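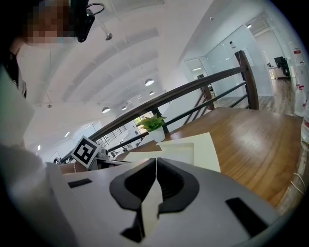
Leaning in over the work surface.

Flattening curled sheets before long-term filing
Category: Paper records, storage
Posted July 7, 2025 by Pacita Fajardo

I am refiling the survey and permit papers for the Clallcombe township office. The count is 3,630 sheets, of which 1,269 have one or more curled or crumpled edges. Most are plain office bond, typed or laser printed. A smaller group (478 sheets) is older carbon copy on thin stock.

Current storage is letter-size manila folders, one-third cut tabs, standing upright in steel drawers. The drawers are not full, so the folders slump and the lower edge of the contents bends under its own weight. I plan to move everything to flat boxes on shelves.

Before I start:
1. Do the sheets need to be flattened first, or will the weight of the stack do it over time?
2. Is a household iron on low acceptable for the bond paper?
3. Can the manila folders be kept, or should they be replaced with a buffered type? The supplier quoted Prillus buffered folders, and the price is high for this quantity.

Room humidity is not controlled. There is no lab budget.

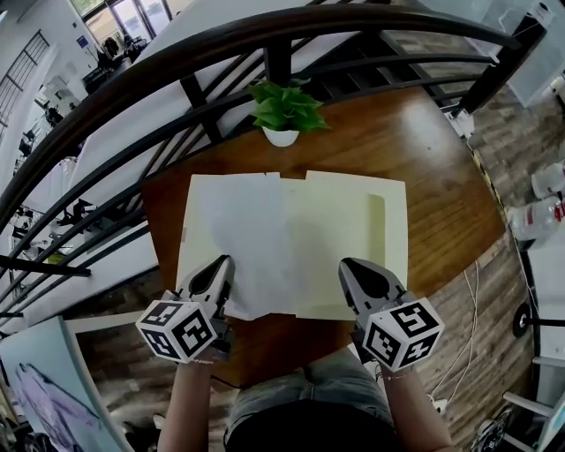

Open folder, loose sheet on the left half, lower edge softly crumpled.

Chaudhary
Taking your points in order.

Flatten first. Weight alone will press a gentle curl flat in a few months, but it turns a crumple into a set of hard creases, and those are much more difficult to remove later. Sort the curled sheets from the crumpled ones. The curled ones can go straight into the boxes.

For the crumpled ones, use a humidity chamber. A plastic storage bin with a lid is enough. Put damp (not dripping) blotter in the bottom, a plastic grid over it, and the sheets on the grid in a single layer. Close the lid and check every 30 minutes. When the paper feels limp, move it between dry blotters with a flat board and a few books on top. Change the blotters after an hour, then leave it under weight overnight. Open out folded corners by hand with a bone folder while the paper is limp. Forcing them dry will crack the fibers.

Test the ink first. Touch a barely damp cotton swab to a period or a comma and look for color on the cotton. Laser print will normally pass. Any handwritten note in felt pen should stay out of the chamber. Leave the carbon copies out as well unless they cannot be read as they are.

No iron. Heat can soften toner and lift it onto whatever is touching it.

Folders: standard manila is usually acidic and goes brittle with age. If the records are permanent, replace it. If they have a 7 year retention period, keep what you have. Check the schedule before you order anything.

Trollitz
I iron mine through a dish towel and have had no trouble. Lowest setting, no steam. It is a lot quicker than a plastic bin.

Pacita Fajardo
The permits are on a 7 year schedule and the surveys are permanent, so only the surveys will get new folders. I ran the swab test on one folder of permits. The typed and printed text was clean. A blue signature bled, and I have pulled that sheet. Chamber work on the surveys is planned for August.

Chaudhary
August is fine. If the room is humid that month, allow a second night under the boards and change the blotters again in the morning. Do not box anything that still feels cool to the back of the hand, as it is still holding moisture.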